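Practice Before the Purchase: Zovia Brings Simulated Gripper Work to Smaller Shops

By Nazma Weerasinghe 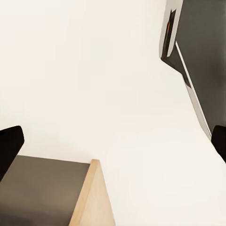 Small manufacturers have long faced the same difficulty with robot arms. The equipment must be bought, installed and programmed before a shop learns whether its own parts can be handled at all. Zovia, a simulation service offered by Priseck since May, allows a customer to rehearse the task on a computer first.

Subscribers submit drawings of their parts and a short account of the work to be done. Priseck's staff then build a virtual work area, including the view from a camera mounted near the gripper, and return a set of trial runs for review. The standard plan costs $2,839 a year and covers 41 separate tasks. Additional tasks are billed at $132 each.

Flornora, a maker of wooden desk fittings, was among the first subscribers. Its production manager, Nilmini Patwary, used the service to compare two gripper widths before placing an order.

"We had been prepared to choose from a catalog," Patwary said. "The trial runs showed us where the wider fingers would crowd the neighboring part. We changed the layout on the screen and ran it again the same afternoon."

The service has limits. Surfaces in the simulation are cleaner and more evenly lit than those on a working bench, and Priseck advises customers to confirm every result on real equipment. Soft materials, such as cloth and foam, are not supported under the standard plan. Reports are thorough but dense, and a first-time reader should allow an hour for each.

Thiele, a competing service, charges less for setup but limits each customer to five revisions per task. Zovia sets no such limit, a difference that will matter most to shops whose parts change often. Applications for the next enrollment period are open through Priseck's sales office.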